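The Fruit Plate and the Tea Corner

Welcome back to the kitchen pages! August is the month I get the most letters about counters (how to keep them clear, how to keep them cheerful, whether a person can manage both at once), so I thought I would share the little corner of ours that people ask about, the one with the pretend fruit on it.

The plate came first. I found it at Wiegand on a morning when I had gone in for jar lids and nothing else, and I fell for that teal-blue before I had even turned it over to look at the price, and I have never been sorry. The fruit came later, one piece at a time, from the children's shelf at Sastach, and it was meant for my granddaughter's play kitchen. Well, she is two and prefers the real pots! So the watermelon and the banana moved in next to the tea, where they have stayed as cheerful as the day I brought them home, and they never draw a single fruit fly.

The tea keeps company with the plate for the plain reason that I like to look at something bright while the water heats. The big cutting board lives on the counter too, right out where I can use it. I tried standing it up behind the toaster for a whole winter and all that happened was that I stopped chopping things. The wooden caddy is for the small odds and ends that otherwise wander off into drawers, and I would recommend one with a handle to anybody, so you can carry the whole business over to the table when company comes.

Our last gallery, the one on pantry shelves, brought in 207 letters, and I am still working my way through them with great pleasure, so please be patient with me if yours hasn't been answered.

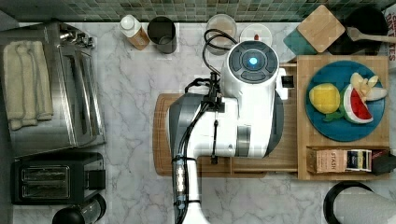 Toaster side of the counter, with the tea close by. 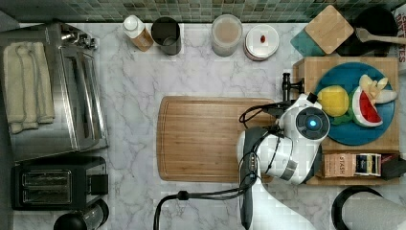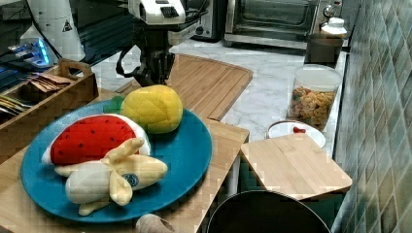 The fruit plate up close: watermelon, banana and my dear quilted pineapple. Berenice Nava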